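The room service that works while the guests are out

Morkley is a small firm which rents a robot arm to hotels, together with the software and the training of it. The package is called Alik. It tidies the bedside: the remote goes back to its place, the telephone handset into its cradle, the small rubbish away. I talked with the head of the product for one hour in November, and we did not hurry.

My first question was why a bedside table and not a bed. "Everybody asks for the bed," was the answer. "A bed is large and soft and every guest leaves it in another shape. A table is small, and a hotel with 4 floors has the same table in every room. We wanted to begin with something we could promise."

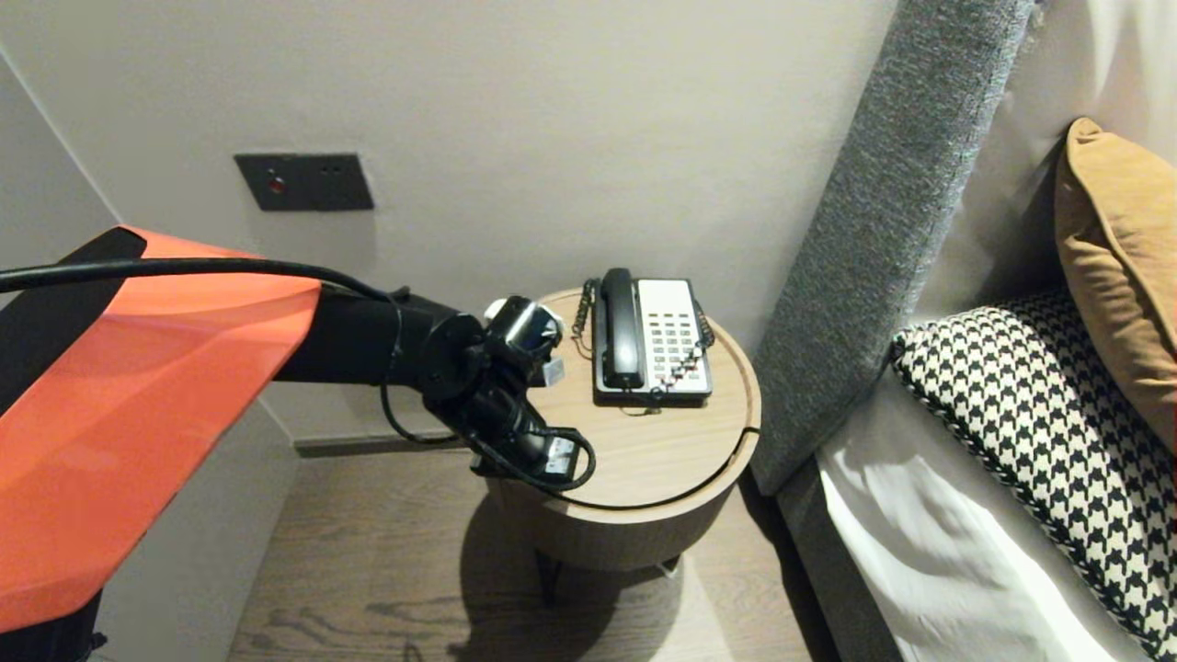 Alik at the bedside table, next to the telephone.

The telephone is apparently the thing that customers underestimate. The coiled cord catches on everything, and for the first version they had to teach the arm to approach from the side. "We lost a whole spring on the cord," I was told. "My colleagues have dreams about it."

The rent is 1,399 dollars per month, and the contract runs for at least 3 months. In this price are the arm, the gripper and the visits of a technician, but not the programming of a new room type. I said that this seems a lot of money for a tidy table. The answer came without offence: the hotel should not compare it with one cleaner's wage, but look at the complaints and at the minutes saved for the people who do the heavier work. I am not fully convinced, but I understood the argument.
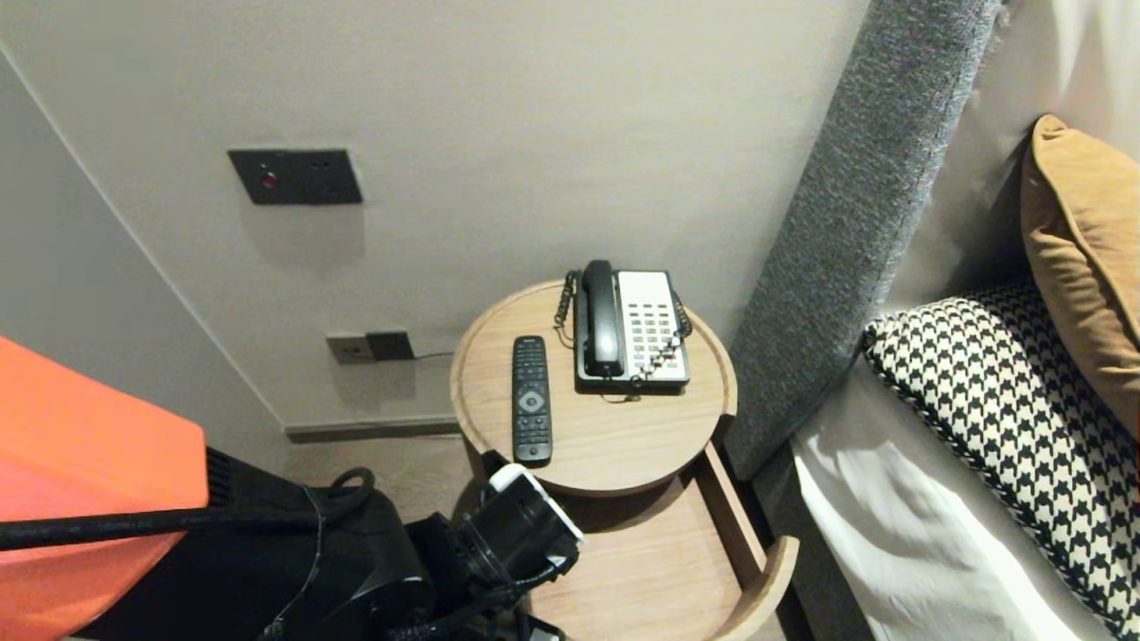 Mabuza

We came then to the remote controls. Each hotel has its own opinion where the remote must lie, and some want it parallel to the telephone, with the buttons up. The customer chooses this on a tablet, in a program named Humitz, and can change it later without calling anybody. "It is the most used page in the program," the product head said, and laughed. "People have very strong feelings about remotes."

About the fingers I was also curious. They can be exchanged by hand, and a narrow tip helps with small things close to the floor or a table leg - there a wide gripper would be clumsy. A spare pair is included in the rent.
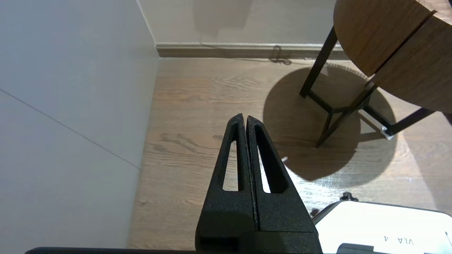
According to one reader who rented Alik for a guesthouse, the arm itself gave little trouble, but the setting up took longer than the offer had said, and the help line was closed in the evening, when a guesthouse has its questions. The firm answered me that longer hours are planned for next year.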